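# Recording with the hand gripper – common questions
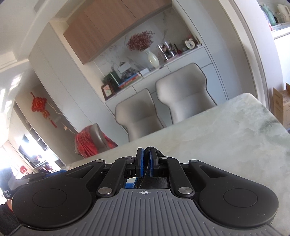

*Strap held between the blue finger pads, dining table task.*

**How many recordings do I need for one task?**
We ask for 100 good ones. For straps and other soft items we ask for 144, as they fold in a different way each time.

**May I record at home?**
Yes. A normal dining table is fine, and you do not need to clear the room.

**How fast should I move?**
Slower than your hand wants. Close the fingers fully, wait one moment, then lift.

**I dropped the item. Do I delete the recording?**
No, keep it and mark it as "drop" in Grirkitz.

**Who can help me?**
Write to Tzu-hsuan Chu. On Saturday only Nabil Fakhoury answers – please be patient with him.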